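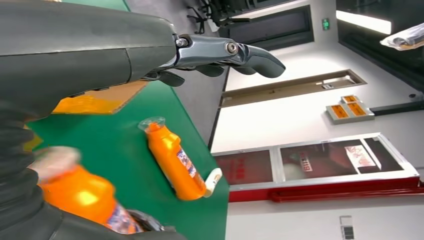 How long can I keep an opened bottle of red wine?

Asked by Pirjo Kiiskinen

I got two bottles of red wine from Kustness as a present in August. It is a small producer and the label says only the year and the name of the village. I drink one glass with food and then the bottle stands on the kitchen shelf for many days. The last time it tasted like vinegar on day five. Is this normal, or was the bottle bad already? I have only the original cork and no pump.

2 answers

Mayuree Ratanaporn

It is normal. The air gets in and the wine turns sour little by little. Put the cork back directly after you pour and keep the bottle standing in the fridge - also the red. Take it out 20 minutes before you drink. In this way I get three days, sometimes four with a young and strong wine. An old wine can be tired already the next evening.
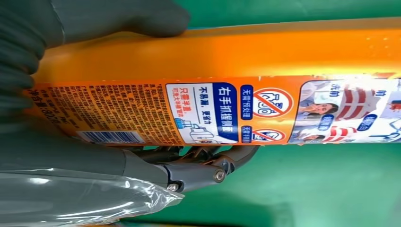

Orange plastic bottle on its side

If you drink only one glass at a time, pour half of the wine into a small clean bottle on the first day, fill it up to the neck and close it well. Less air stays inside. I do so with everything I buy from Plernedholm and it has kept almost a week.

A bad bottle you notice at once when you open it. It smells of wet cardboard. If the first glass was good, then the bottle was good.

Eino Lindqvist

Just cook with it. My wife freezes the rest in an ice cube tray and puts it in the stew.

Comment from Pirjo Kiiskinen: Thank you both. The first glass was fine, so it was my shelf - it is next to the oven. I will try with the small bottle.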